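# Philosophers agree to disagree about whether a promise to a dead man counts

Branudley's philosophy society has spent most of October on one question, and on Monday evening it voted to spend November on it too.

The question comes from a short paper by Ayten Tatlı, who teaches ethics at Viltby. A man promises his dying uncle that he will never sell the family boat. The uncle dies. The boat leaks, the mooring fees go up, and there is a buyer. Has anyone been wronged if he sells?

Tatlı thinks so. Her paper, which runs to 26 pages and mentions the boat 75 times, says that a promise gives someone a claim, and that a claim doesn't lapse merely because its holder is in no position to complain. The uncle while he lived is the one wronged, she argues, even though the selling happens later. Readers who find this odd are asked to be patient until page 17, where it gets odder.

The reply came from the Samari reading group, who hold that only the living can be let down. On their view the nephew has a duty to be the sort of person who keeps his word, and may owe something to his aunt, but the uncle himself is out of it. Tatlı answered that this makes the promise a kind of fitness exercise for the nephew, and the evening grew lively, by the standards of people who say "I may have misunderstood you" when they mean the opposite.

A third party, following an old essay by Çınar, wanted to know whether the uncle should have asked in the first place – a deathbed being a hard place to refuse anyone. That was felt to be a good point and was put off until after the tea.

The vote to carry on was unanimous, which several members found suspicious.

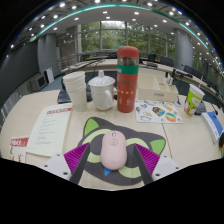
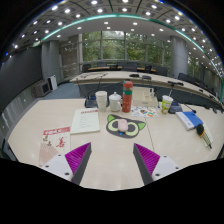

**Does Tatlı think the nephew must keep the boat whatever it costs?**

She thinks he may sell if keeping it would ruin him, but that he would still be breaking a promise to his uncle, and ought to feel it.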